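Parveen Biswas
2020-07-26

Spent my morning reading the small print on the Brosia "round-up" savings account so you don't have to. A few thoughts. Long one, sorry.

1/ The pitch: you buy a coffee for $3.40, Brosia charges your card $4 and moves the 60 cents into a savings pot. You never miss it, the ad says. Maybe. I'd like to see who checked.

2/ First thing I looked for was the fee. It's not on the front page. It's not on the page called Pricing either, which has a picture of a beach. It's in section 14 of the terms, and it's $4 a month.

3/ So do the math. Four dollars a month is $48 a year. If your round-ups come to $200 over the year, you've handed over close to a quarter of it for the privilege of having your own change moved from one place to another.

4/ "But Parveen, the interest!" The rate on a $200 balance wouldn't buy you a sandwich. They call it "competitive." With what?

5/ The review everybody keeps sending me is the one on Trindetti, where a guy saved $784 in a year. Good for him. Read down to the bottom and he was also putting in extra by hand every payday. Then the round-ups didn't save $784, did they? He did.

6/ My aunt in Plostton ran her whole household out of boxes. Rent, gas, school shoes. When the shoe money was gone there were no shoes till August. No app, no monthly fee, and she could tell you to the dollar what she had.
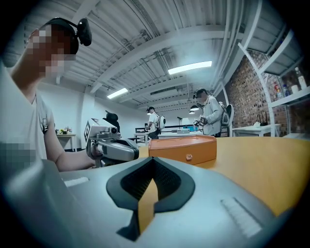
Orange box, round knob, no terms and conditions.

7/ Yes, I know, cash in a box earns nothing and a burglar can walk off with it. I'm not telling anyone to keep their savings on a table. A plain free account at a credit union with an automatic transfer does the same job. Set it to $4 a week and you've got $208 by the end of the year, all of it yours.

8/ Somebody's going to say the round-up is about "building the habit." I keep hearing this and I don't buy it. What habit? The whole selling point is that you don't notice. The only thing you're practicing is spending, because every time you buy something the app gives you a little cheer and a green check mark.

9/ Tang does the same thing with no fee, people tell me. I looked. No fee for the first 200 days. After that it's "subject to your plan." I wrote in and asked what my plan would cost on day 201 and got a link to the page I was already reading.

10/ If you already have one of these and like it, fine, keep it. But pull up your last statement tonight and put two numbers next to each other: what went in from round-ups, and what came out in fees. Post them here if you want. I'll be glad to be wrong.

11/ Couple of replies asking if I'm being paid by a bank. No. Banks don't like me either, see my overdraft thread.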